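Grilden Day Centre – Users and Carers Group
Minutes of meeting held 6 May 2026, small lounge

1. Apologies
Three received. Chair opened late, parking again.

2. Minutes of last meeting
Agreed, one change – item 5 should read "side gate" not "side date". Matters arising: kettle replaced. Notice board key still missing.

3. Transport
Long item. Zistero have changed the morning run without telling us, pick-ups on the Auer side now 41 minutes earlier. Several members not dressed by then, one has missed breakfast twice. Complaint sent in April, no reply beyond an automatic one. Agreed to write again and copy in the council. Also ask about the return trip, drivers leaving before the 3 o'clock session finishes.
ACTION: secretary to draft letter, chair to sign.

4. Newsletter
Spring issue went out, 68 printed copies, all gone by the end of the week. Request for larger type and less about the raffle. Crossword had the wrong grid, sorry to all. Next issue needs a front page piece and somebody to do the recipes. Closing date for copy to be put on the board (when we can open it).

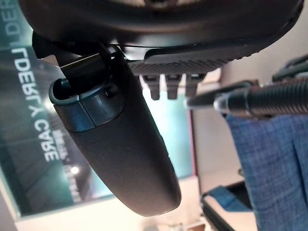
Pen at the right, close up.

Handwritten pieces fine, will be typed up. Please put your name on them.

5. Money
Balance stands at £1,492. Hall hire paid up to summer. Quote in from Gilidix for new blinds in the lounge, thought to be high – get a second one. Tea money down a bit. Query on whether the outing deposit is refundable, answer is no.

6. Outing
Garden centre favoured over the coast. Coast too far with the toilets as they are. Need a list of who is coming and who needs the lift. Packed lunch or cafe not settled, show of hands split. Leave to next time.

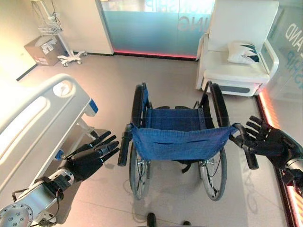 Wheelchair with blue backrest, seen from behind.

Cafe to be rung re step-free door and tables with enough room underneath. Somone to check whether the accessible toilet needs a key.

7. Storage
Cupboard by the side gate is full, mostly Christmas things and the broken urn. Agreed to clear it before summer.
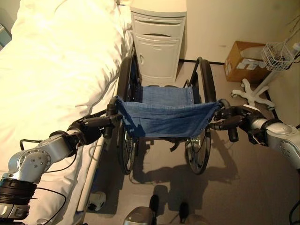
Corridor still being blocked at home time, raised for the third meeting running. Fire exit must be kept clear, no exceptions. Coats and bags on hooks please. Chairs not in use to be folded like the blue-seated one next to the bed and put against the wall, not left open by the door. Walking frames can stay in the lounge. Sign to go up.
ACTION: centre staff re sign and extra hooks.

8. AOB
Biscuits – more plain ones. Radio too loud in the mornings, staff to be asked. Thanks to whoever did the window boxes.

Next meeting date tbc, depends on hall. Closed 3.50.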